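22 April 2022

Consultation coding, Hellcombe clinic order

Present: me, Ghazal Nouri, Ross Matheson, Kenna Haldane for the first half. Thirumalai Mathew sent notes by email.

Where we are

The pilot sample from the Stustcombe consultation is loaded. It is 1,000 responses drawn at random from the full set the council released, all on the proposed order keeping protests and vigils away from the entrance of the Hellcombe clinic. Names and street addresses were taken out before we got the files. Postcodes are still there for most, first half only.

Ghazal and I each coded the same 70 responses without looking at each other's work. We used version two of the codebook, with 18 codes: one for overall position, the rest for the grounds people give. Ross ran the comparison in Darkel this morning.

We disagreed on at least one code in 31 of the 70. That is too many to carry on as we are. Overall position was fine, apart from a few where the person supports an order but wants a different one. Nearly all the trouble is in the grounds.

Where the disagreements fall

Free speech and freedom of religion. We had these as separate codes. A lot of people write about silent prayer and it isn't clear which they mean. Ghazal gave both codes whenever prayer was mentioned. I gave religion only, unless speech or expression was named. Neither of us is wrong by the codebook, which just says "refers to".

Harassment. I coded this for any account of being approached. Ghazal wanted the person to say it was unwelcome. There is one long response from a woman who was handed a leaflet and was glad of it, and I had that down as harassment, which is plainly a mistake. Changed.

Views on abortion itself. The council asked people not to give these and many did anyway. Some only hint at it through the words they choose. Kenna's point is that we should not be reading a position into vocabulary. If a response says "unborn child" but makes no argument from it, we leave the code blank. I agree with her, though it means the code will undercount and we'll have to say so in the write-up.

Existing law. Several people say the police already have the powers they need. Ross had assumed this counts as opposition. It often goes with opposition, but two of the responses in the double-coded set say it and then support the order. Keep it as a ground only.

Template responses

Thirumalai went through the near-identical ones. There are two templates opposing the order and one supporting it, and people have edited all three to different degrees. He asks whether an edited template should be treated as the same text. The campaign groups will certainly ask us the same thing when this is published, from both sides.

We talked round this for a while. What we settled on for now:

Code every response, template or not, as an individual response. Someone chose to send it.

Add a flag for template text, with three values: unchanged, edited, none.

Report the tables twice, with unchanged templates in and with them out.

Ross is not happy with "edited" covering everything from a changed greeting to three added paragraphs. Fair, but splitting it needs a rule for how much is enough and I can't think of one that holds up. He will try the text comparison in Darkel and see whether the scores fall into groups. If they don't, we leave it.
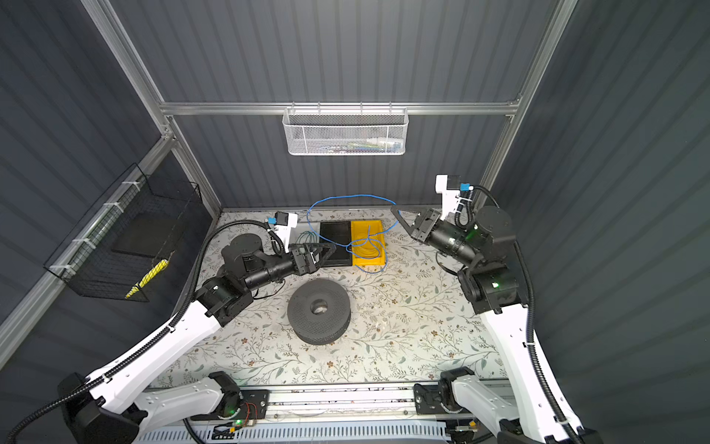
Changes for version three of the codebook

Prayer gets its own code. Speech and religion are given only when the response names them or makes an argument that can't be read any other way. When in doubt, prayer alone.

Harassment becomes "unwelcome approach", and the response has to say it was unwelcome or describe distress. Second-hand accounts go under a separate code, "reported experience of others". I would like to keep staff apart from visitors here, as the clinic staff write quite differently, but Ghazal says they rarely identify themselves clearly enough. Leave it out until we've read more.

"Existing law" stays, with a note saying it does not imply a position.

Overall position gets a fourth value for people who want an order with other boundaries or times. At present they are split between "support" and "unclear" depending on who did the coding.

Ghazal to write the examples. Please use real wording from the sample only where it couldn't be traced to a person – otherwise paraphrase. The response mentioning the pharmacy must not be quoted, even in part.

Comparison with Quintero

Kenna asked whether we could line this up with the Quintero set, which the group coded before I joined. Looked at the old codebook over lunch. Their position code is close to ours. Their grounds are broader, and they folded police powers into a general "not needed" code, so that can't be pulled apart without going back to the text. My view is that we compare position and nothing else. Kenna still thinks the religion code could be matched if we merge ours back together at the end. Worth a try once version three is stable, not before.

One difference to remember is that Quintero let people respond on paper at the library and in the market hall. Stustcombe was online only, with paper copies on request. Jessie Dow at the council is finding out how many paper copies were asked for. She has also confirmed that late responses were left out of the release, and that councillors' own responses are in there unmarked.

Problem with the export

Darkel drops line breaks when it exports, so responses with numbered points come out as one block. It doesn't change the coding but it makes them tiring to read and I suspect we miss grounds near the end of the long ones. Ross has a fix that works on his machine. It failed on mine with a character error, probably the curly quotation marks. Using the original files side by side for now.

To do

Ghazal – examples for version three, send round to all.
Ross – template scores; export fix.
Thirumalai – flag templates in the pilot sample.
Kenna – ask the ethics office whether half postcodes can stay in the shared copy.
Me – draw a fresh set for double coding, same size as the last, with none of the ones we've already seen. Reply to Jessie about the timetable. The committee wants our summary in June, and I've told her the position tables will be ready by then but the grounds may not be.

Second round of double coding starts when the new codebook is out. Please don't code anything further under version two.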